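Wrist camera or overhead camera for a two-arm sorting cell?

wobblyaxis
Two arms on a rail, plain two-finger grippers, a wrist camera on each. The job is plastic bottles off the floor and into a lined trash bin, which my family feels a person could manage. I have room in the budget for one better camera. Do I upgrade the wrists or put the money overhead? The Stikholm overhead unit looks good on paper, but so did my last controller. 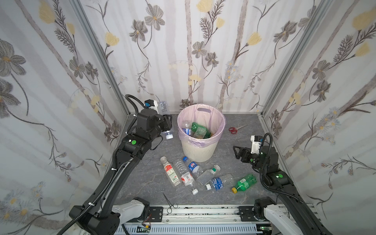
Clear bottles are the trouble. Green soda bottles get found nearly every time. Clear ones with the label turned away might as well be ghosts, and the patterned floor doesn't help.

torque_and_regret
Overhead for finding, wrist for the last couple of inches. I ran 1,056 picks on a Hennessy arm with wrist only and most of the misses came before the gripper got anywhere near the bottle – it was looking at the wrong patch of floor. Also try a plain matte mat before you spend anything. Mine cost less than lunch.

dropped_it_again
get the Dultasov gripper, softer fingers

lowgainlarry
They asked about cameras. But yes, hard fingers do skid on crumpled bottles. Set exposure by hand and run 60 picks each way on the same bottles before you buy. Check your cable slack too, I lost a Tuesday to that.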